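Will a Robot Ever Put Away My Groceries?

I have a test for any machine that claims it can help around the house, and the test is my kitchen at six in the evening. There's a bag of groceries on the counter, a pan in the wrong place, a dishwasher half unloaded, and a cutting board that somebody used for an onion and then walked away from. If you can handle that, I will clear out the broom closet and you can move in tomorrow.

So far the broom closet is still full of brooms.

I've been following home robots for longer than is probably healthy. I bought one of the early floor vacuums, the kind that ate phone chargers and died under the couch. I signed up for the newsletter of a company called Pudero, which wanted to sell me a machine that folds shirts. (I'm still on the list. They still write. I own no shirt folder.) And this January I finally talked my way into a workshop where people are trying to get a pair of arms to do ordinary kitchen jobs, which is how I ended up spending a whole afternoon thinking about eggs.

The group is called Nimen, and they work above a tile showroom on Ríos Street. I had pictured a fake kitchen with a stove and a fridge and a robot in an apron. What I got was a lot of desks and a lot of screens! Much of the practice happens in simulation, meaning the arms, the table and the dishes are all drawn by a computer, and the software gets to try and fail there before anybody risks a real plate. Their collection of make-believe kitchen chores had reached 3671 practice runs when I visited, and they were a little disappointed in that number.

I asked to see something I'd do without thinking. They pulled up a pan and an egg carton.

I know how that sounds. But think about what you do with an egg carton. You open it with one hand while the other hand is busy with something else. You pick up an egg hard enough that it doesn't slip and softly enough that you don't wear it. You do this while talking, or looking for the salt, or yelling at the dog. I have done it half asleep for most of my adult life and never once felt clever about it.
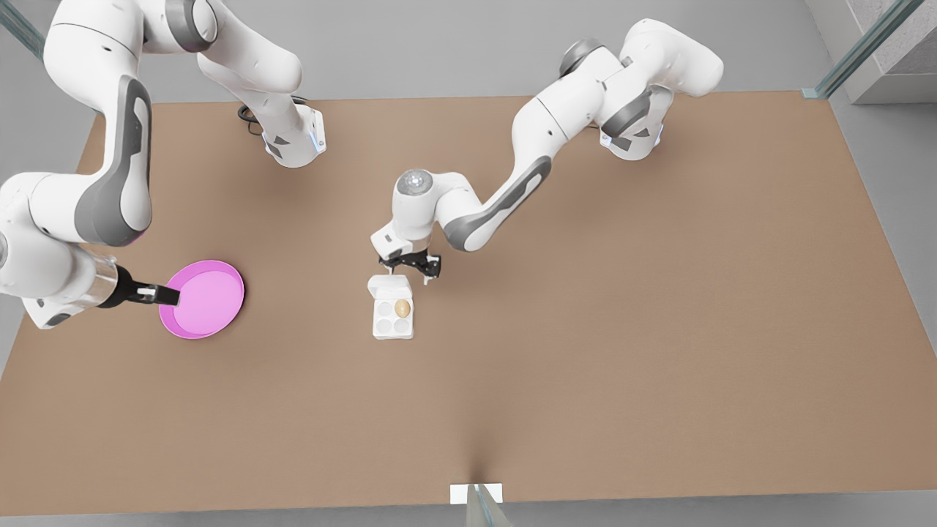
One egg in the carton, a pink pan in one gripper, and the other gripper open over the cups. From a simulated kitchen task.

Two arms make things harder, and I hadn't expected that. I figured a second hand would be a luxury. But each arm has to know where the other one is, all the time, and they share one table. One wrong swing and you've got an elbow in the pan. People sort this out as toddlers (mostly — I still bang my own knuckles on cabinet doors). For the software it's a thing that has to be learned, over and over, with the pan a little to the left, then a little to the right, then turned the other way.

And then there's the jump to the real world. A simulated egg can be reset with a keystroke. A real one ends up between the floorboards. The folks at Nimen were cheerful and very frank about this. When they move a skill from the screen to actual hardware, they expect it to get worse before it gets better, and they told me about one morning with real cartons that went through 57 eggs. Most of them got scrambled in one sense or another. Somebody made lunch with the survivors.

Shop floors are further along, and I think it helps to know why. A few weeks after the eggs I toured a packing line at Mutus, a small firm that ships jars of sauce. One arm there does nothing but set jars into boxes, and it does it beautifully. It packed 831 jars in the shift I saw, and I got bored long before it did. But every jar is the same jar. It arrives at the same spot, facing the same way, under the same light. The whole room has been arranged so the arm never has to wonder about anything.

My kitchen has not been arranged for anybody, me included. The pan drawer sticks. We own 20 food containers and the lids for a different set. Things get put down wherever there was space at the time, and a helper that needs the carton in its usual place is going to be waiting a long while.

So can machines do chores yet? A few, if you count narrowly. Floors, yes, give or take a charger cord. Boxing identical jars, absolutely. Anything that starts with "just grab that and hold this for a second" is still being worked out one practice run at a time, and I've stopped trusting anyone who gives me a year for it.

I did ask whether I could bring in my own egg cartons, the cardboard ones with the lids that tear and never close again. There was a bit of a silence. Then someone said sure, but maybe in the spring — and I've started saving them on top of the fridge.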